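4.2. Cambios en el puesto de clasificación

La planta de Coltwood recibe piezas pequeñas devueltas por los talleres de la zona, las separa por estado y las envía a recuperación o a desguace. Hasta enero, la separación se hacía a mano en dos mesas. Con la instalación de la célula Arnora, una de ellas pasó a estar atendida por un brazo con pinza de dos dedos, y la otra quedó para las piezas que el sistema rechaza. La plantilla de la sección, 13 personas repartidas en 2 turnos, no varió durante el periodo estudiado.

El cambio más citado en las entrevistas no fue el ritmo, que ya venía marcado por la línea, sino el tipo de atención que exige el puesto. Antes de la instalación, cada operaria cogía la pieza, la giraba y decidía en el mismo gesto. Ahora la decisión se toma en buena parte delante de una pantalla, sobre la vista de la muñeca del brazo, y la mano interviene solo cuando la pieza llega a la segunda mesa. Varias entrevistadas dijeron que al principio se inclinaban hacia el monitor para ver «por detrás» del objeto. Una de ellas lo resumió así: «Con la pieza en la mano no tienes que pensar dónde está; en la pantalla, primero la buscas y luego la miras».

La formación se impartió con el simulador Suvia, en sesiones de media jornada. El ejercicio básico consiste en aproximar la pinza abierta a un objeto colocado sobre una mesa y decidir si el agarre es viable o si conviene retirarse y repetir la aproximación desde otro ángulo. El entorno simulado no reproduce la nave, y esto dio lugar a comentarios que recogemos en el apartado 4.4.

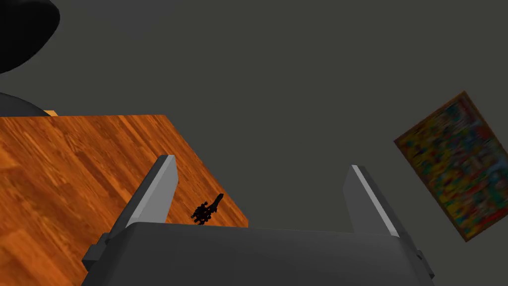 Figura 3. Vista simulada junto a la pinza, con los dedos abiertos y un objeto oscuro de contorno irregular sobre la mesa de madera.

En aproximaciones como la de la figura 3, los dedos ocupan buena parte de la vista y el objeto se ve pequeño entre ambos. Las personas con más antigüedad en la clasificación manual tendían a retirarse antes y a pedir una segunda aproximación. Quienes llevaban menos tiempo en la sección aceptaban la primera con más frecuencia. No interpretamos esta diferencia como resistencia a la herramienta: en las entrevistas, las primeras describían con bastante detalle qué parte de la pieza querían ver antes de cerrar la pinza.

El registro de la célula contiene 4.000 ciclos, de los cuales 212 terminaron con una intervención manual. La empresa los contabiliza como incidencias. Para las operarias, en cambio, son la parte del turno en la que se aplica el oficio, y pidieron que constaran en la hoja de producción – hasta entonces ese tiempo figuraba como parada. La dirección aceptó añadir una columna, aunque no modificó la prima asociada.

Queda pendiente la cuestión de la categoría profesional. El puesto sigue clasificado como manipulado, igual que antes de la célula, y el esquema de tareas de Vasiliauskas que usamos en el apartado 2 lo situaría más cerca de la supervisión. Las dos partes habían abordado el asunto en una reunión previa al cierre del trabajo de campo, sin acuerdo.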